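The Grey Bin, or How Little a Person Needs to Keep

25 Aug 2018

I have been sorting out the back bedroom, and I have reached the stage where I think about containers more than I think about people.
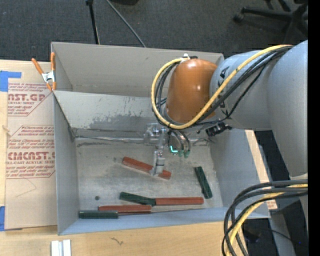 On the appeal of a big grey bin

My whole philosophy of storage used to be small boxes. I had small boxes inside medium boxes, and a drawer in which the lids went to live apart from them. I bought a set of 7 nesting tubs from a shop called Jostley that has since closed, and I can't say I was surprised. Each held precisely less than the thing I wanted to put in it.

What I want now is one large open-topped bin on a pale wooden table, with a few blocks in the bottom of it and a great deal of floor to spare. Three reddish-brown ones, three dark green. You could find any of them in a second. I have a cupboard under the stairs in which I have not found the good scissors since December.

It needn't be a smart bin, either. I like a scuffed floor and a worn patch on the back wall. New storage makes me behave for a fortnight and then I resent it, whereas something already scratched has no expectations of me. A sloping inside wall is good too. Things slide down to where you can reach them, and you can't balance a second layer of rubbish along the side, as I have done on every shelf I own.

The matter of the blocks

This brings me to our own blocks, a bag of 80 that Begoña Valcárcel gave us when her boys outgrew them. I say 80 because it says so on the bag. Begoña handed them over with the face of a woman putting down heavy shopping, and I thanked her, and they have been under my feet ever since.

I tipped the lot out on the bedroom carpet and tried sorting by colour. Then I tried by length. After that I sat on the floor and built a bridge, which fell down, and a better bridge, and then it was time for tea. I'd recommend this to anyone who finds decluttering stressful, though you do end up with the same amount of clutter.

Deok-su Pyo from next door looked in to borrow the stepladder and asked why I didn't keep six and give the rest away. I explained that six blocks aren't enough for a bridge. He looked at the bridge. He is a tidy man with one shelf of books and a garage you could eat in, and we have agreed not to discuss it.

What went and what stayed

Out: a Korau bread machine (used twice, loaves like kerbstones), the Jostley tubs, a bag of curtain hooks for curtains I can't remember, and a jigsaw of the harbour at Cisternas with a hole in the sky where somebody had hoovered.

Kept: the blocks, all of them – and the other jigsaw, which I'm told is complete. It's about 300 pieces and mostly hedge.

The bin I've settled on is grey and plain and cost 99 pence at the tip shop. It has a crack in one corner. So far it contains the curtain hooks, which I went back for.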